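Rajput teleop kit review: a month of driving a robot hand from across the room

Four stars from me, and I'll get to the missing one.
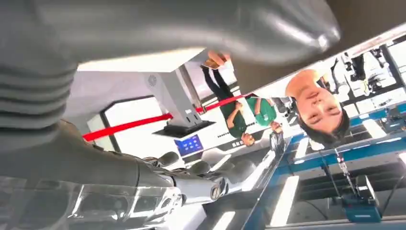
A reader going by Trollex asked under my last post whether teaching by remote control is worth the money at all, when you can grab the arm and push it through the motion for free. Fair question, and I went back and forth on it most of June. For big sweeping moves, pushing the arm yourself is fine. I still do it. But the minute fingers are involved you run out of hands! You're holding up a forearm with one, trying to pose a thumb with the other, and your own elbow is in the wrist camera's view the whole time. With the Rajput glove I sit back in a chair, close my fingers, and the hand closes its fingers. That got me over the price, mostly.

So, the price. I paid 900 for the glove, the wrist tracker and the base unit. The Madov set is 924 and comes with a nicer carrying case, and I borrowed one for a weekend to compare. The Madov glove is softer and the fingertips breathe better, but its thumb tracking wandered on me constantly, and a wandering thumb ruins a pinch. I sent it back without much regret.

Setup is easy enough if you ignore the printed booklet -- go straight to the online version, which has the calibration steps in the right order. You make a fist, spread your fingers, touch each fingertip to the thumb, and then hold still for what feels like forever. My small hands needed the extra strap. Do the calibration sitting the way you plan to work, too. I did mine standing up the first time and couldn't figure out why everything I reached for was a bit too high.

My main test was picking up a paper cup and setting it on a coaster without denting it. I recorded 40 runs through Clalosari, the free recording software everybody seems to end up with, and threw out 7 where I'd fumbled or sneezed or let the cat in. Driving gets comfortable faster than you'd think. By the second evening I'd stopped staring at my own hand (a big improvement) and was just watching the robot's. There's a small lag, enough to notice when you flick your wrist, and I learned to slow down and let the arm catch up before closing on anything.

Now for that missing star. You don't feel a thing! There's a little buzz motor in the palm that's supposed to tell you when you've made contact, and it goes off for a gentle touch exactly the same as for a death grip. I crushed a lot of cups. The cable is also too short, and the pedal that starts and stops a recording slides around on a hard floor -- mine lives on a scrap of rubber shelf liner now.

Battery life on the tracker has been good, and the finger sleeves wash fine in the sink. I'd buy it again for anything that needs fingers. If all you have is a plain two-finger gripper, save your money and keep pushing the arm around by hand. I'm trying bottle caps next, once the longer cable shows up.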